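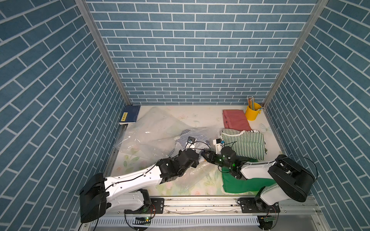 Section 4 of this guide covers the preparation of garments for storage in the Pultudum clothing bag. It applies to all sites that use the Iseck Garment Storage Program and replaces the sheet issued in July. Garments are to be folded on a clean, level surface covered with a mat. A mat with a pale floral print is acceptable, and so is a plain one. Folded pieces are kept toward the back of the mat, as with the pink cloth and the green-and-white striped shirt, and the clear bag is laid out flat or nearly flat within reach. Pencils and a notebook may stay in the back corners, provided that they do not touch the garments.

4.1 Before You Begin

Confirm that the following items are on hand:

Pultudum clear clothing bag, size 44
Work mat
Notebook for the storage record
Pencil
Garments to be stored, laundered and fully dry

CAUTION: Plastic bags present a suffocation hazard. Keep bags away from infants, small children and pets at all times. Do not leave an open bag unattended.

CAUTION: Do not store damp garments. Moisture sealed inside the bag will cause mildew and may transfer dye from one garment to another.

4.2 Sorting the Garments

1. Empty all pockets and close all zippers and snaps.
2. Separate striped garments from solid-color garments.
3. Place solid-color garments at the back of the mat.
4. Bring the striped garments to the center of the mat. Where two striped garments have become bunched together, lift the upper garment by its widest plain band and draw it clear before attempting to fold either one.
5. Inspect each garment for marks, especially along white bands and edges. Set aside any garment that requires further laundering.

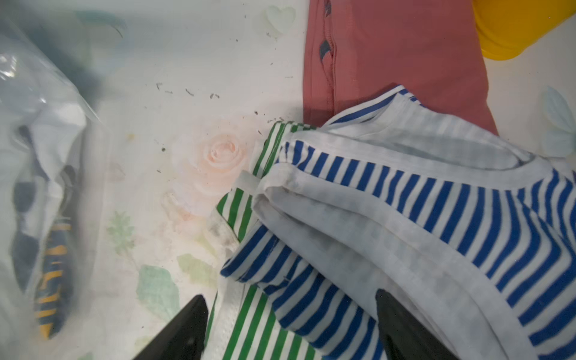
Figure 4-2. Blue-and-white and green-and-white striped garments bunched together, with the clear bag at left.

NOTE: Stripes are a useful guide when separating garments. Follow a single stripe color with the hand to find where one piece ends and the next begins.

4.3 Folding

1. Lay the garment face down with the neckline toward the back of the mat.
2. Smooth the fabric from the center outward. Stripes should lie straight.
3. Fold each side toward the center. Sleeves are folded back on themselves and must not extend past the side fold.
4. Fold the lower edge up to meet the neckline.
5. Turn the garment over so that the neckline is visible at the upper edge.
6. Press lightly with the palm to release trapped air. Do not use an iron on or near the bag.

Garments without a neckline, such as cloths and scarves, are folded in half twice and stacked separately.

4.4 Filling the Bag

1. Open the bag fully and check the seams for tears. Discard a torn bag.
2. Insert the heaviest garment first.
3. Add the remaining garments in a flat stack. The finished stack must not exceed 18 centimeters in height.
4. Leave 2 centimeters clear below the closure.
5. Expel excess air by pressing from the bottom of the bag toward the opening, then close the bag.

NOTE: Bags supplied under the Woo label have a narrower opening. Turn the stack on its side to insert it.

4.5 Completing the Record

Enter the bag number, the garment types and the colors in the notebook. Use pencil only, so that entries can be corrected when garments are removed. Bags awaiting transfer to the Gidolach storage room are to be kept flat and away from direct sunlight.

For replacement bags, see the parts list on page 49.

Revision date: 2023-04-24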